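Household Bench Notes: Citrus on a Kitchen Table

These tips come out of the Triltanero study, in which people sorted and moved small citrus at ordinary kitchen tables with hand-held two-finger grippers. The recordings went on to train a policy, Skidutico, for a pair of fixed arms. Most of what decided whether a recording could be used was plain table setup, and most of the fixes cost nothing. They are listed for anyone repeating the method at home or on a shop bench.

What was recorded

701 demonstrations were recorded and 472 were kept. A demonstration was dropped if the fruit left the table, if the tracking was lost for longer than one second, or if the operator used bare fingers on the fruit after the start mark. Losses were not spread evenly. The bare tabletop did worst by a wide margin, and nearly all of its failures were fruit rolling away as the second finger closed.

Put a cloth down

A small orange on hard wood moves at the first touch. On a thick cloth it sinks slightly and stays put long enough for both pads to meet it. We settled on microfiber at 350 gsm. Thinner dish towels slid along with the fruit. Terry loops caught on the edges of the finger pads.

Lay a larger, flatter tablecloth under it. Cloth on cloth slips much less than cloth on varnish. If the tablecloth has a grid or plaid, the tracker has something to hold on to when the camera is close to the table. Plain white gave the most tracking losses of any covering we tried.

Do not smooth the cloth between takes. Early sessions had it pulled flat before every recording, and the policy trained on those had trouble with the first fold it met. When the cloth was left however the last take put it, that problem mostly went away.

Approach and squeeze

Come in from above with the jaws wider than the fruit, one pad on each side, and lower until the pads are level with the widest part. Closing above that line pushes the fruit down and out. Closing below it works on a thick cloth, but it picks up a pinch of fabric too, and the fabric comes along on the lift.

Stop squeezing when the fruit stops turning between the pads. Operators new to the tool press until the linkage flexes. That bruises ripe fruit, and it teaches the policy a closing width narrower than the fruit, which the fixed arms will then try to reach.

Wipe the pads with a damp rag and dry them every few takes. Citrus oil builds up quickly once a peel has been nicked. Dish soap works. Alcohol left our first set of pads tacky, and we replaced them.

Bags

Keep the fruit in its store bags until it is needed and push the bags to the wall. We tried clearing them off the table entirely. The recordings were cleaner and the trained policy was worse. In 200 trials on the fixed arms at a table with bags on it, the version trained on cleared tables reached for fruit inside the plastic again and again. The version trained with bags present did so seldom. We have not separated how much of this comes from the plastic and how much from simply having more fruit in view.

Crinkled clear plastic throws bright streaks. Move the lamp, not the bag. A light high and to one side gives fewer streaks than one behind the operator.

Leave price labels on. They are flat, printed and fixed in place for the length of a take, and the tracker uses them.

Two grippers, one table

With two tools going, agree on halves before starting. The pair collided most often when both hands went for fruit near the middle of the cloth. Woo-jin Ko's rule was that the hand nearer the wall yields, and after he introduced it the collisions stopped being worth logging.

Run cables off one side of the table and leave slack. A cable pulled tight across the work will drag the cloth. A loose coil lying near the edge gave us no trouble, provided the fruit was not put down in it. Small fruit rolls into a coil easily and is awkward to get out with two fingers.

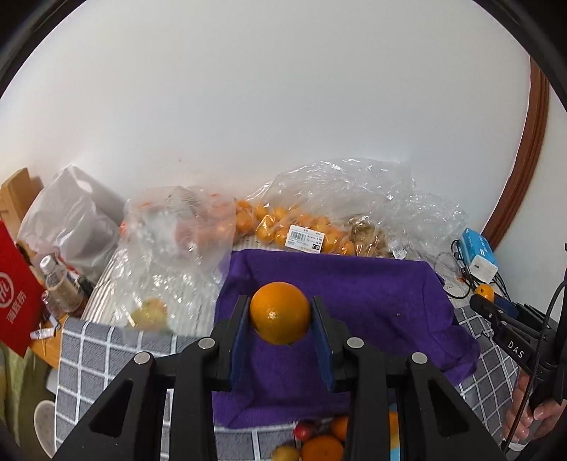
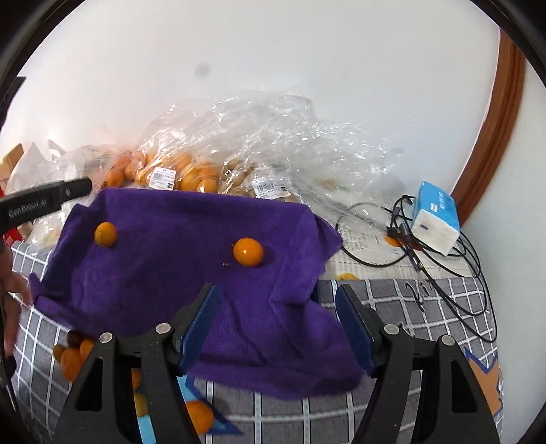
Spacing on the cloth should vary from take to take, and it is the setting most often left alone. Our operators tended to drop fruit back where they had picked it up, which gave long runs with the same two or three positions. A better habit is to put a piece down wherever there is free cloth and leave it there for the next start. In the second picture there are two small orange fruits on the purple towel with a clear stretch between them, and the open jaws can be lowered over either one without touching the other. The fruit in the first is already up between the two dark blue pads, and from there it can go down anywhere that has room. Fruit heaped at the near edge of the table is harder, as one finger has to work in between neighbors. Save that for after the spaced takes are going well.

Mixed sizes

Use whatever sizes the store had. The policy trained on a single size closed at a single width and missed on anything smaller. Two sizes fixed most of it. Lemons and other long fruit need the wrist turned so that the pads meet the short sides, and they should be recorded as their own batch.

Supplies

Pads: Karam, the soft grade. The hard grade marks thin peel.
Cloth: any dense microfiber. Ours was Grarkier shop stock, washed once before use to get rid of lint.
Tape: painter's tape under the corners of the tablecloth only. Leave the top cloth free.

Fruit handled for a full session should be washed and eaten within a couple of days, or juiced. Anything with a split peel goes out of the set right away, before the oil gets on the cloth.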